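Tradham Forums > Bathrooms > Baths and Wastes
Thread: Freestanding bath, set level or to a fall?

skemari_fitter
Wednesday, June 5, 2019
Customer has bought a Cunora freestanding, white, rectangular, flat-looking base. Stone tile floor, already down. The sheet says "install level". With the rim dead level, a film of water stays at the end away from the waste. Do I pack the feet or follow the sheet? Two more of the same to fit in September, so I want one method.

grout_line
Follow the sheet. The fall is moulded into the base. If you pack the feet you lose the warranty argument before it starts.

lowpressure90
Disagree in part. The fall is moulded in, but on the rectangular ones it is shallow, and the casting varies. Put a short level on the inside of the base and ignore the rim. I have had 2 mm of difference between rim and base on a Dunmore. 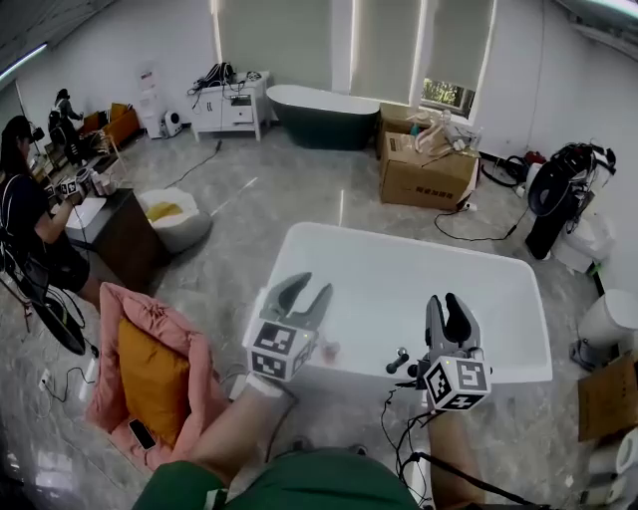

For testing I keep to one routine whatever the make. Rim level both ways, waste open, then a small amount of water poured at the far end and left alone. A full bath tells you nothing about the last film. The little translucent pinkish cup standing in the white tub there is the sort of size I mean; a bucket is too much. Mark where the water stops with a wax pencil, adjust, dry the base, repeat. Marbled grey floors like that one show splashes badly, so put a towel down first.

grout_line
A cup proves surface tension and not much else. Acrylic will hold beads at any sensible fall. You would be packing feet to chase droplets.

lowpressure90
Beads are fine. A continuous film that stays put is a different matter. Add a drop of washing-up liquid to the water if you want surface tension out of it.

skemari_fitter
Tried it with the washing-up liquid. Film still there, a hand's width across. Level on the base reads flat, rim reads level.

grout_line
Then it is a moulding fault and goes back to the supplier. I would still not pack it.

lowpressure90
Agreed on that one. Photograph the level on the base before you disconnect anything.

skemari_fitter
Done. Supplier has asked for the batch number, which is under the bath, naturally. Lifting it tomorrow.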